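Drolstead Tabletop: handling rules and data card

README for the two-arm collection
Version 2, last revised 11 July 2021
Maintained by Magdalini Papadakis and Achilleas Christodoulou

Welcome! This is the README that travels with the Drolstead Tabletop recordings. It does double duty. The first part is the data card, for people who only want to use the files. The second and longer part is the rulebook we record by, and we would love for you to borrow it, mark it up, and send it back with your own changes. We've learned a huge amount from other labs' notes about how they run their sessions, and we want ours out in the open too.

What's in the set

2363 episodes across 24 tasks
Two arms on one table, both driven by a human operator
Video from the wrists and from a head-height view, plus joint positions and gripper opening for both arms
One plain-text note per episode, written by the operator right after the episode ends
A flag for every episode: clean, recovered, or stopped

"Clean" means the task went through with no dropped objects and no restarts. "Recovered" means something slipped and the operator fixed it with the arms. "Stopped" means a person ended the episode early. We keep all of them, and please don't throw the recovered ones away before you've tried training with them. They are our favorite part of the set!

What's not in it

There is no force sensing. There is no sound. There are no glass objects, no blades, no liquids, and nothing heavier than a full box of cookies. Faces, hands, phones, mail, and screens are kept off the table, and any episode where one slips into view is removed before release (see rule 9).

Words we use

Operator: the person driving the arms.
Spotter: the second person, who watches the table and holds the stop button. The spotter does nothing else during an episode.
Rest pose: where both arms park between episodes.
Reach zone: everything either arm can touch, including what it can touch by accident.

The rules

We started with a long list copied from bigger machines, and half of it didn't fit small arms on a table. These are the ones that survived a full round of recording in March and the arguments that followed.

1. Two people or no session. One operator, one spotter. If the spotter has to leave, even to sign for a package, both arms go to the rest pose and torque comes off.

2. The stop button gets pressed before the first episode of every session, with the arms moving slowly. Write the result in the session log. A button that was fine last week hasn't been tested today.

3. Hands stay out of the reach zone while torque is on. Objects are set out and picked up only in the rest pose, and the spotter says "clear" out loud before motion starts again. It feels silly the first few times. Keep doing it.

4. Sleeves up, lanyards off, long hair tied back. This goes for visitors too.

5. Cables get checked by hand, end to end, once per session. Leave enough slack at the wrist for the full turn of the joint, and move the arm through that turn before you record. A tight cable pulls on the connector and shows up later as a jump in the joint data, and we lost a whole afternoon's work learning how that looks in a plot.

6. Only one arm may close on an object at a time, unless the task sheet says "handoff" or "both." When an arm is waiting its turn, it waits open.

7. Arms may come close to each other, and they have to if you want useful two-arm data. Contact between them is different. Gripper on gripper: pause, look, note it, carry on if nothing has shifted. Anything harder than that, or any contact higher up the arm, ends the episode. It gets the "stopped" flag and the spotter inspects both arms before the next one.

8. Keep speed at the session setting. Operators get good fast (so fast!) and the temptation is to turn the scaling up. Changing it in the middle of a session makes the episodes hard to compare, so save it for a new session with a new log entry.

9. The operator watches one full playback from each camera after every block of episodes. Look for people, paper with names on it, and anything reflective. If in doubt, pull the episode.

10. Either person can stop at any time and doesn't have to say why. The log has a line for a reason and it is fine to leave it blank.

Setting the table

Each task sheet lists its objects and a loose starting area for each one. Loose is the key word. Please don't line things up! Scatter them, turn them, let some sit close together. The sheets for block tasks ask for at least one block with a neighbor near enough that the gripper has to choose its approach, since that is where policies trained on tidy tables fall apart.

Packaged food boxes are allowed as long as they are sealed and light. Check the corners first. A crushed corner changes how the fingers seat, and the Gisby checklist we adapted this from suggests retiring a box once any edge has gone soft. We agree. Printed boxes and lettered blocks are both great for language-labeled tasks, because an operator can write "the box with the pineapple on it" or "the blue block with the 5" and everybody knows what is meant.

Write labels from what is on the table, in the words you'd use with a friend. If two objects fit the label, add a word until only one does.

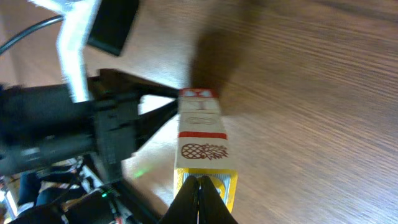
A box held upright at the wrist view, and letter and number blocks from the head view. 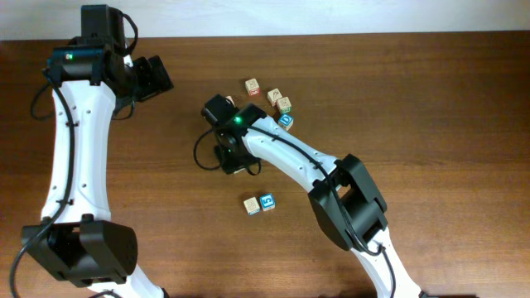

Episode notes

One to three sentences, typed before the arms move again. Say what was attempted, what happened, and anything odd. Some good ones from the set:

"Picked the box low because the other gripper was near the top. Would start higher next time."
"Left arm waited too long, my fault."
"Block rolled one face over on release. Kept going, flagged recovered."

Please don't write "ok" or "same as before." People using the data read these episode by episode, often out of order.

Known problems

Wrist video blurs when an arm moves fast near the other one. We left these episodes in. If you need sharp frames, filter on joint speed.

The Moser task group has more right-arm pickups than left-arm pickups. Both of us are right-handed and it shows. We're adding left-first task sheets now.

In the Ito task group, early notes use "cube" and "block" for the same thing. The labels were fixed but the notes were left as typed.

Using and changing these rules

Take the rules, with or without the data. If you run a different kind of arm, start over with rule 7, which depends on how much your hardware weighs and how fast it moves. The rules here cover small tabletop arms in a room with trained people, and they are no replacement for your own site's risk assessment or the manual for your machine.

Got a better rule, or a near miss that ours wouldn't have caught? Send it! Near misses are especially welcome and can be sent without a name. Achilleas looks after the rulebook, Magdalini looks after the files and flags, and changes to either go into the next version with a short line on what changed.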